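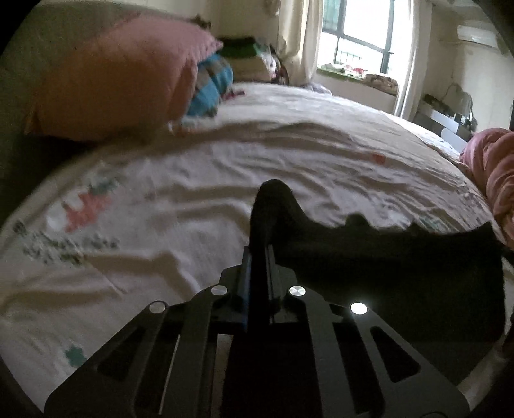 How to Make a Bed With a Flat Sheet So It Stays Smooth

Posted Feb 4, 2018

I love a printed cotton sheet. Little flowers, sprigs, scattered dots, the busier the better! What I don't love is getting into bed at night and finding the whole thing has twisted itself into long diagonal creases. I slept on flat sheets for years before I worked out how to make them behave, and now it takes me two songs on the radio (three if I have to hunt for a pillowcase).

You don't need elastic or clips or anything from the store. A flat sheet with plenty of overhang and your own two hands will do it.

Clear the bed first

Everything comes off. Pillows, blankets, the folded clothes you parked up by the wall on laundry day, all of it. I know it's tempting to work around the pile, and I've tried, and you end up with one beautiful corner and three terrible ones. Put the clothes away now if you can. A chair is fine if you can't.

Pick up the small stuff too. Hair ties and socks love to hide under a pillow, and a lump under a tight sheet will drive you crazy.

Find the middle

Fold the sheet in half lengthwise and press the fold with your hand. Lay that fold down the center of the mattress, then open the sheet out to both sides. If your print has a border or a big flower, you can line it up at this point. Mine are mostly scattered prints with no real top or bottom, so I just check that the hem is straight across the head end.

Diagonal wrinkles nearly always come from a sheet that went on crooked. If you see them now, don't tug at the wrinkle itself. Go to the nearest corner, lift it, and shift it a few inches the other way. It's very satisfying when they all let go at once!

Tuck the head, then the foot

Lift the mattress a little and slide the sheet under at the head, palms down. Walk to the foot, pull firmly toward you, and tuck that end as well. Leave the sides hanging for now.

Fold the corners

1. Pick up the side edge of the sheet, almost 19 inches from the corner.
2. Lay it up on top of the mattress so it makes a triangle.
3. Tuck in whatever is still hanging below.
4. Bring the triangle down and tuck it under.

Do both corners on one side, then smooth across the bed with your forearm and do the other two. Pull the second side snug as you tuck. My first corners looked like badly wrapped sandwiches, so give yourself a week or so to get the hang of it.

Put the colors back

This is the fun part. I'm all for mixing: a solid pink pillow beside a blue and gray plaid one looks wonderful on an off-white floral sheet, and you don't have to own a matching set of anything. Let one color repeat somewhere. With a pink flower in the sheet, a pink blanket looks like you planned it.

Fold the blanket in thirds and lay it across the foot. From November on I keep a second one there, folded the same way.

Tomorrow morning you'll only need to smooth the middle and re-tuck one side. The full job can wait until the sheet goes in the wash.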